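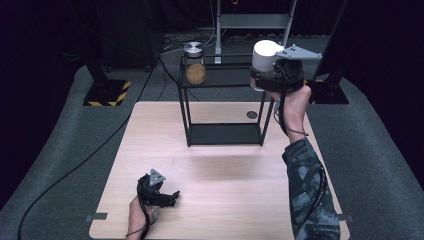

Shops in Altadside tell their customers that a refill saves money, and one regular at the Malý counter has stopped believing it. Twice the price for the same porridge oats, she reckons, and she has to carry her own jar up the hill.

I went to check. A 500 gram fill of rolled oats at Malý cost me 68 pence more than the bagged sort at the supermarket by the station. Lentils were dearer too. Salt was cheaper, but how much salt does a household get through?

The refill trade has had a kind press for years, most of it written by people who visited one shop on one sunny morning. Paltier, which supplies the dispensers to Malý and its neighbours, talks a good deal about packaging saved. It says far less about the large plastic sacks the oats arrive in. I asked what happens to those sacks and was sent a leaflet about bees.

Then there is the waste at home. A bag has a date on it. A jar has whatever you remembered to write on the lid, and in my kitchen that is nothing. In December I threw out 3 jars of something beige that may have been bran - or may have been very old couscous.

Flernomero, the newer place by the canal, does at least print the price per kilo in figures you can read from the queue. It also has 6 kinds of muesli, which seems a lot for a shop that preaches buying less. Its oats were close to the supermarket price on the day I went, and the staff weighed my jar first without being asked. At Malý I had to insist.

I will go back for the salt, and perhaps for pepper. The oats I shall go on buying in a bag, and I would like one of these firms to show me its sums before I change my mind.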